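Penesel Canvass, paper and app edition
Reviewed January 2021

I bought this kit with my own money before the council by-election in Hultthorpe, where I was helping one of the independent candidates. It is a tool for door-to-door campaigning. You get a clipboard with a rain cover, a pack of 100 printed reply cards, and one year of the app, which keeps your list of streets and the answers people gave you.

I will begin with the clipboard, as it is the part I liked most. The clip is strong and the cover closes well over the paper. On the inside there is a pocket for leaflets, but it is a little too narrow for a folded A4 sheet, so I had to fold ours once more. The cards are thick enough to write on against a wall. The five answer boxes go from "firm yes" to "firm no", and in the middle there is "would like to talk", which I used more than any other. Voters in a local election often do not know yet who is standing, and a box for "undecided" tells you very little about them.

The app is more mixed. I entered 361 addresses by hand, because the import did not accept the file we had. This took me nearly 4 hours. After that it worked well on the street, also without a signal, and when I came home the answers were sent to the shared list without any trouble.

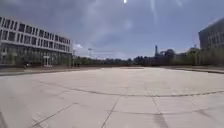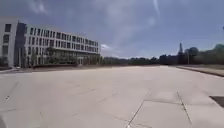 What I miss is a good way to correct a mistake. If you press "firm no" for the wrong house, you must open the whole street again and look for the line. In Trellora, the program I used in an earlier campaign, there was a simple undo button. Trellora costs more and it looks old - but it forgives a tired person at the end of the evening.

Another point is privacy. The app asks for a note about each household, and it does not remind you to keep this note short and polite. I think it should. People have the right to ask what a campaign has written about them, and you should be able to show it without a red face. The export for one address exists, but it is hidden under Settings and then Reports.

I wrote to the support with 3 questions. They answered two of them the next day and said that the import will be repaired in February. The third, about larger letters on the screen, got no answer.

For a small campaign in one ward I can recommend it. For a whole constituency I would look at Trellora or Rees first, although Rees has no paper cards and you will need to print your own. I give the Penesel kit 3 stars out of five, and I would give one more if the import worked.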